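July, late evening

Up at six to beat the heat. It was already 19 degrees on the back step, and the radio said 92 percent humidity, which I could believe from the state of the bathroom towels. Made coffee and took it out to look at the tomatoes. Four of the Wernberg plants have blossom end rot. The others are fine so far, so I picked off the bad fruit and gave them all a long drink.

Took the 9 o'clock bus to Drivbridge for the dentist. No cavities, but she wants to see the back molar again in the fall. The bill was less than I expected. Afterward I walked along the canal to the Bensaid bakery and bought a seeded loaf and two cheese rolls. They have moved the counter to the other wall and I stood in the wrong place for a while.

Home by noon. Ate both rolls. Paid the water bill and wrote to the landlord again about the gutter – third letter. I kept a copy this time.
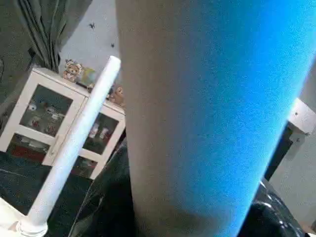 White rod, and plenty of blue and gray.

In the afternoon I went back to the letters from the Jindar years. I have been putting them in order by postmark, but a lot of the envelopes are missing and I have to go by what is in them. There is one that mentions the flood and another that mentions the new school roof, and I think the roof came first. Stopped when my eyes got tired. The box is a little more than half done.

Supper was eggs and the last of the beans. Put 600 in the savings account, which leaves enough for the month if nothing breaks. The wind got up after dark and I went out to tie the taller tomatoes to the fence – should have done it this morning.

Need stamps, twine and lamp oil. Call about the gutter if there is no answer by the end of the week.

Recent entries
Rain at last
The bus to Drivbridge, again
Sorting the first box
Planting out the Wernbergs
A cold start to July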